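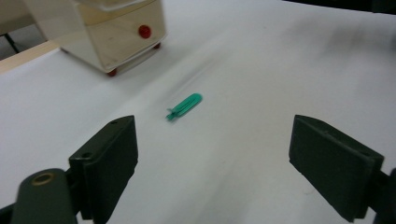 4. Comparing fingers on the hand-held gripper

By now you should have the handle charged, the Drirenum controller talking to your laptop, and at least two sets of fingers on the bench. If you skipped section 3 (I would have too), go back and do the zeroing step, because nothing in this section makes sense until the fingers agree with the software on what "closed" means.

I wrote this part after a long November spent swapping fingers on the Zaki handle, so it's opinionated. Mohcine Nasr went through it and fixed my worst shortcuts, and Adel Radwan added the bit on screws after he stripped one of mine.

4.1 What you need

The handle and its charger
Flat block fingers, one pair
Any other pair you want to try (I use the Zorex curved ones)
The small hex key from the lid of the case
A covered table, white or pale gray if you have it
A few light plastic pieces, clips or pegs, something long and thin
One thing with a knob, such as a little drawer unit

The cover is worth the fuss. A crease or two does no harm, but a busy wood grain makes the wrist camera hunt around for focus, and then you end up blaming the fingers for a bad pick. I used bedsheets at first. Paper off a wide roll works better and doesn't bunch up when the fingertips drag on it.

4.2 Fitting a pair

1. Turn the handle off. Really off, with the side switch, and wait for the light to go out.

2. Open the jaws by hand as wide as they'll go. You'll feel a soft stop. Don't push past it.

3. Hold one finger against its mount with the flat face pointing in toward the other side. It's surprisingly easy to put the first one on backward!

4. Start both screws with your fingertips before you touch the hex key. If a screw won't start, back it out and try again.

5. Snug them down a little at a time, going back and forth between the two.

6. Do the other side the same way.

7. Close the jaws slowly by hand and look at where the faces meet. They should touch along the whole front edge. If they only touch at one corner, loosen that finger, nudge it, and tighten again.

Caution: these fingers are plastic, and the threads are too. Stop when the screw stops. Adel's rule is two fingers on the key, never the whole fist, and he learned it at my expense.

Note: if you're switching pairs a lot, write the pair's name on masking tape and stick it on the handle. Your recordings don't store which fingers were on. I lost a whole afternoon of good picks that way — all of it sitting in one folder, no clue which pair did what.

4.3 The small-piece pick

Start with this one. It's quick and it tells you the most.

1. Lay one plastic piece flat on the table, turned diagonally to you. Straight-on is too easy and every finger I own can do it.

2. Turn the handle on and open a new session in the controller. Name it with the finger pair first, then the piece.

3. Bring the gripper in low with the jaws fully open and the piece between them but still well ahead of the tips. Hold still for a beat so the recording has a clean start.

4. Move forward until the piece is between the faces. Roll your wrist to line up with it if you want to, but then do that on every try.

5. Squeeze slowly. Watch the force number on the laptop and stop when it levels off.

6. Lift to the height of your hand and hold while you count to 3.

7. Put it back down and press the thumb button to end the try.

Do 9 tries with each pair. Five wasn't enough for me, the results jumped all over the place, and past nine I get bored and sloppy, and then I'm measuring my own patience.

What to look for: flat blocks like to sit flush on the table, so they're good at getting under thin edges, but they want the piece lined up with them. Curved ones will forgive a bad angle and then let the piece spin once it's in the air. Write down spins separately from drops. Mohcine counts a spin as a fail and I don't, and we've agreed to keep both columns.

Caution: don't press the tips into the table to get more grip. You'll see the force number shoot up and think you've got a great hold, when all you've got is a scuffed finger and a dragged cover.

4.4 The knob pull

1. Set the drawer unit toward the back of the table, angled a bit so its front isn't square to you.

2. Open the jaws just wider than the knob. All the way open works too, but you'll bump things.

3. Close on the knob and pull straight back, slowly.

4. If the whole unit slides instead of the drawer, put some weight inside and start the try over. Small feet slip easily on paper.

Round knobs are where the flat blocks get humbled. There's so little contact that they tend to pop off sideways as soon as you pull at an angle. A strip of thin rubber on each face helps a lot. If you add it, redo the zeroing from section 3, and treat it as a new pair with its own name.

4.5 Saving and sending

When you're done, press Finish and wait for the controller to say the session is stored. Don't just shut the laptop! It writes the last few tries late, and those are usually your best ones.

If you get error 977, the controller lost the camera partway through. Unplug the camera lead at the handle end, plug it back in, and start a fresh session. The tries before the error are fine to keep.

Zip the folder with your notes in it and put it in the Dratville share, under the name of the finger pair. Plain text notes, please. Mohcine reads all of them and he can't open my fancy spreadsheets.

Next up is section 5, mounting the same fingers on the arm.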